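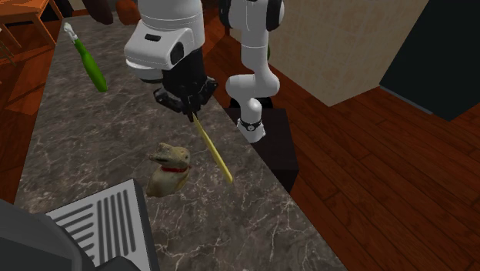 Gray marble counter, white veins.

Home Explore Notifications Messages Profile

Rasha Awad
A thread on buying a stone countertop, for people who are about to do it for the first time. I spent March on this and kept notes.

Marble is mostly calcite. Lemon juice, vinegar, wine and tomato will all etch it. An etch is a dull spot where the acid ate the polish. A sealer does nothing about that. Sealers slow down stains, and a stain is a different problem.

If you cook with a lot of acid, look at quartzite. Real quartzite is much harder and doesn't etch from lemon. The trouble is that some yards sell soft dolomitic marble under the quartzite label. Ask for an offcut and leave lemon juice on it for ten minutes. Wipe it off and hold it to the light.

Go see the actual slab. I picked from a sample at Prutden and the slab they pulled had a rust-colored band across one end. Nothing wrong with it, but I would have paid for it without knowing. Ask them to write your name on the one you want.

My run is 123 inches on the long wall. The slab I liked was shorter than that, so it meant a seam. Flinow had one from a different lot at 139 inches and I went with that. Measure before you fall for anything.

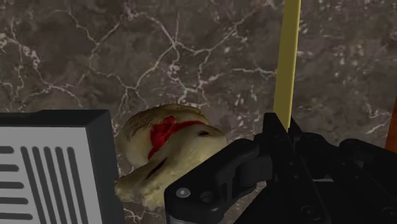

Credit: simulation render

Veining. Busy veins hide crumbs and small chips. They also make a seam harder to match, so if you need one, ask the shop for a layout drawing with the veins on it. Mine charged extra for the drawing. I'd pay it again.

Polished or honed: polished shows etches more because the shine breaks. Honed shows oil and fingerprints more, mostly on dark stone. I went back and forth for two weeks and chose honed.

Thickness. I was quoted 2 cm and 3 cm. The 2 cm needed a plywood deck under it and a built-up edge, and once that labor was added the two prices were nearly the same. Get both quotes in writing with the edge included.

Template day: the sink and faucet have to be in the house. Not on order - in the house. Mogens Sveinbjörnsson did my template and he wouldn't start until he had the sink out of the box. He also checked the cabinets for level and found one corner low. It got shimmed that afternoon.

Daily care is dish soap, warm water and a soft cloth. No vinegar sprays. Dry around the faucet or you get a mineral ring.

Somebody asked about Bergmann. I got a quote there and it was fine, but the lead time was too long for me. I have no opinion on their install work.

I'll add the final invoice when I find it.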